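The planner at Dornunow that learned to wait

When I visited the software team at Dornunow, the first thing they wanted to show me was a log file. The planning lead scrolled through it for several minutes before she found the line she was looking for.

"Here the perception says the object is four centimeters to the left," she said. "One moment later it says it is back. The object did not move. The arm moved."

The team writes Wenach, a planning layer which stands between the camera and the arm controller. Dornunow is a small company, with six people on software, and most of them came from Sistia when that office closed. Their work this year was almost only about timing.

I asked her what the problem is with a camera at the wrist. She answered that the camera is a good place for the last part of a grasp and a bad place for everything before it. "When the arm travels, the picture is smeared. The detector still gives you an answer, and it gives it with high confidence. This was our mistake in the first version — we believed the number."

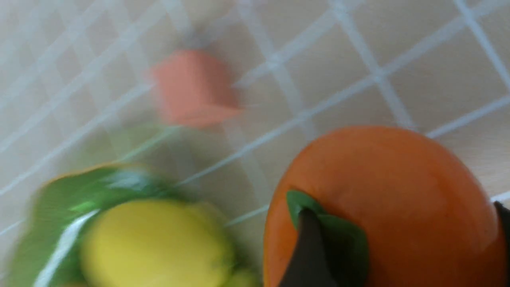
Wrist camera view with the gripper at the orange. The lemon and the pink block are blurred.

In the present version, every object has its own age and its own blur score. An object near the fingers can be sharp while its neighbors are not, so one score for the whole image was not enough. If a score is bad, Wenach keeps the older position and asks for a new look later.

"People ask why we don't just drive slower," she told me. "We tried it. The customer does not like it, and I also don't like it."

For testing they replay recorded grasps, 2,894 of them at the moment, against each new build. The replay tool is called Eyvindsson, and it takes 30 minutes on the office machine. A build which changes the chosen grasp in more than 4 recordings has to be looked at by a person before it is merged. She does much of this looking herself, usually in the morning.

I wanted to know what is still open. She named the handover between planner and controller, where a late correction can still arrive when the fingers are already closing. For now the controller ignores it.

"I am not happy with this," she said. "But I know what it does, and in December I will have time to write it again."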